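Flernen Household Word List

README and data card, version 12
Last changed: February 18, 2026
Maintained by Unathi Kekana

Flernen is a list of everyday words for things in the home, with the names that people really use for them. It has 479 entries. Each entry gives a common name, other names, a short definition, and a note about where the word can cause confusion. The list is made for teachers of adult language classes and for people who write simple instructions.

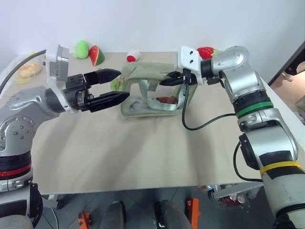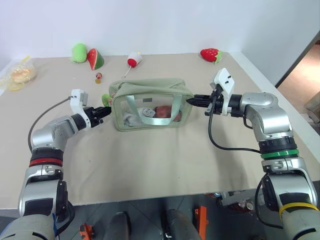
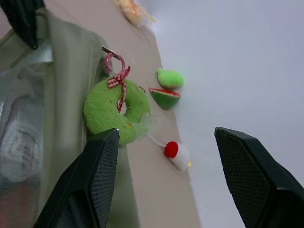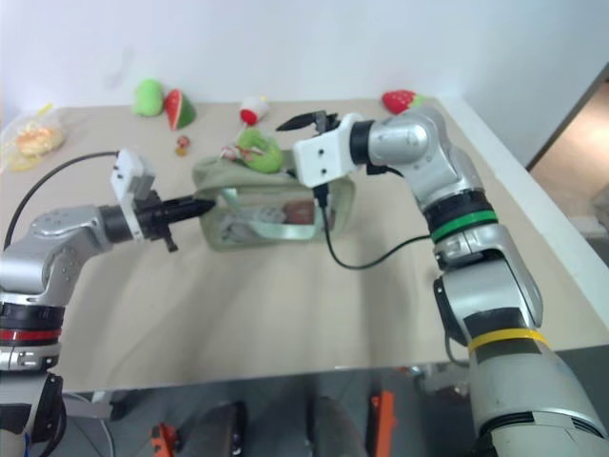 Why the list was made

I learned English as an adult, and the words for small things at home were the last to come. I could read a rental contract before I knew the difference between a pouch, a purse and a case. The dictionaries I had were correct but they explained each word alone. I wanted to see the neighbors of a word together, with a note on which one is safe to use when you are not sure.

The first version was a notebook. The Rirthorpe evening school let me try it with two groups of adult learners, and their corrections are the best part of the list.

What is in the package

flernen_words.csv — the main table, one entry per line
flernen_neighbors.csv — pairs of words that are often mixed up
notes.txt — longer notes, for entries where one line was not enough
CHANGES.txt — what was changed in each version

All files are in UTF-8. The separator is a semicolon, because many definitions contain commas. If your spreadsheet program opens everything in one column, please choose the separator by hand when you import.

Columns in the main table

id: a number that never changes, also when the entry is moved
name: the most common name, in the singular
other_names: separated by a vertical line, can be empty
room: kitchen, bath, bedroom, hall, storage, or any
definition: one sentence, no more than 12 words
confusion: free text, can be empty
region: US, UK, ZA, or general

An entry as it looks in the table:

214;pouch;small bag|zip bag;any;a small soft bag for keeping little things together;in some regions also a packet for food;general

How the words were collected

Learners wrote down the name of a thing at home and then asked another person for the name of the same thing. When the two names were different, both went to the list. Later I added words from the Wanigasekara collection of household notes, with permission of the family. Spelling is American everywhere in the name column. British and South African forms are kept under other_names and marked in the notes.

Every definition was read by two people. If one of them had to ask what it means, I wrote it again.

Known problems

The kitchen is too large and the bathroom is too small. This comes from the learners, who liked to talk about cooking.

The words for bags are not settled. Bag, sack, pouch and packet overlap so much that I changed these entries in almost every version, and I will probably change them again in May.

Some entries marked general should be marked US. I correct them when somebody writes to me, but I did not check all of them.

There are no words for electrical parts except plug, socket, switch and bulb. I don't know this field well enough.

Please do not use the list to test or grade people. Many entries have more than one right answer, and a learner who says "cup" for "mug" has made no serious mistake.

Reading level

The definitions use a base vocabulary of 800 words. A word outside the base can appear only if it has its own entry in the list. There are still 70 definitions which break this rule, and they are marked with a star at the end of the line. Remove the star before printing.

License and how to cite

You may copy, change and print the list for any purpose, also in paid courses. Please keep the name of the list and the version number on the first page. A short form is enough: Kekana, U., Flernen Household Word List, version 12.

The printed edition by Cusitz has its own page design, and this design is not covered by the license. The words inside are the same as in version 11.

Corrections

Send corrections as plain text with the id of the entry, the old form and the new form. It helps me very much if you add where you heard the word — a town or a region is enough. I answer slowly in the school months, but I read everything, and accepted changes are written in CHANGES.txt with your name unless you ask me to leave it out.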